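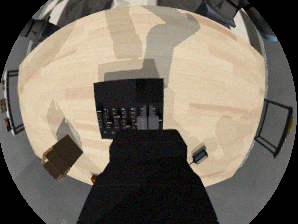 Counting episodes is a poor way to measure a demonstration set

Most reports on imitation learning lead with the number of demonstrations. Landard asks for 500 per task before it will train anything. I think the number says little, and in simulation it says almost nothing.

A simulator makes repetition cheap. An operator can record 200 episodes with the object in the middle of the table and the gripper coming in from the same side. The policy learns that approach and fails when the object moves a hand's width. We saw this at Brodon in May, on a tabletop task viewed through a wrist fisheye. Roughly half of our episodes could be dropped with no change in the score.

What should be reported is coverage: start poses, lighting, clutter, and which operator drove. Shadows matter more than people expect. With a wide lens, so does whatever stands beyond the table, and a policy will use it as a landmark if it never changes.

My proposal is dull. Record in blocks of 10, then change the layout. Keep the recoveries, including the ugly ones. Hold out eight layouts that no operator has practiced on, and publish the score on those first.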